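Senior project: drawer task on the med cart, need opinions

verix_lab
Our team has the humanoid opening a drawer on a medical cart and picking out one item. We have 40 practice runs logged and 16 clean ones. Most of the misses are on the pull. Should we script the pull and only train the pick?

nina_k
Script it. The cart doesn't change, so why spend training time on it?

esa16
Disagree. It has casters. If it shifts a little between runs, your script grabs air. We lost 9 runs in August that way.

nina_k
Then lock the wheels.

esa16
Ours still crept with the wheels locked. Different cart, maybe.

sirkeck
Can you post what the robot sees? I'd check the shadow first. Ours got worse when the overhead light was behind the head.

verix_lab
Two head views and one wrist view:

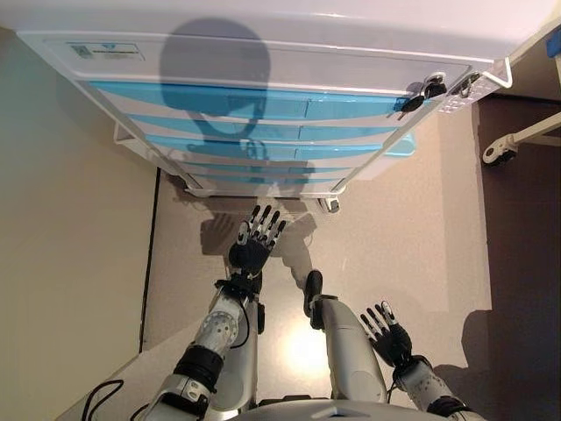
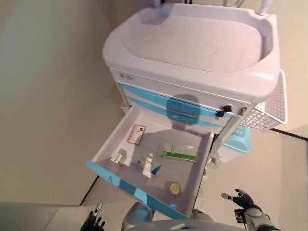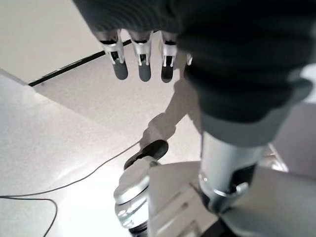 First: drawers with the head shadow on them. Second: top drawer open. Third: wrist camera.

sirkeck
That shadow is right over the drawer fronts. Move a lamp and redo ten before you script anything.

nina_k
Fine, but I'd still script it.

verix_lab
Will try the lamp tonight and post the numbers.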